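Mavodar's little green conveyor starts a new life at Rinaldi Hall

Apr 29, 2018 – By Filipa Figueiredo
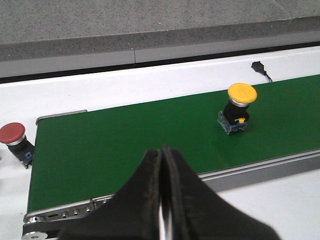 A yellow push button rides the green belt at the Rinaldi Hall workshop.

If you have ever stood at a supermarket checkout and wished you could see what goes on under the belt, the Rinaldi Hall workshop in Stoltudgate is the place for you this spring!

The hall's new hands-on corner is built around a small conveyor that came from the Mavodar switch works, where it spent eight years in the packing room. Mavodar handed it over in November, and Ramiro Collado and Gemma De Luca have been getting it ready ever since. They took the rollers out, cleaned them, set the belt straight again and bolted the side rails back on – a job that took up most of their evenings through the winter.

"We left the scratches on the belt," De Luca said. "It did real work, and I love that you can tell."

The pieces that travel on it are the same kind Mavodar used to pack: push buttons with big domed caps, the sort you hit with the palm of your hand. The yellow one with the shiny silver collar is already the favorite with younger visitors. Collado likes to stand it upright on its blue base and ask people to guess how fast the belt can go before it tips over.

"The grown-ups always guess too high," he said. "The kids want to try it right away, so they get there first."

Thomas Leone, who teaches shop at Heletari Middle School, brought 36 students to a preview and plans to come back with another class. His group spent most of the visit working out how the roller at the end turns the belt around, and a few of them went home with sketches of it (some very good ones, too).

The conveyor corner opens to everyone next week, with sessions for up to five people at a time. Children under eight need an adult with them. Entry is free, and sign-up sheets are at the front desk – ask for Sandro Grasso.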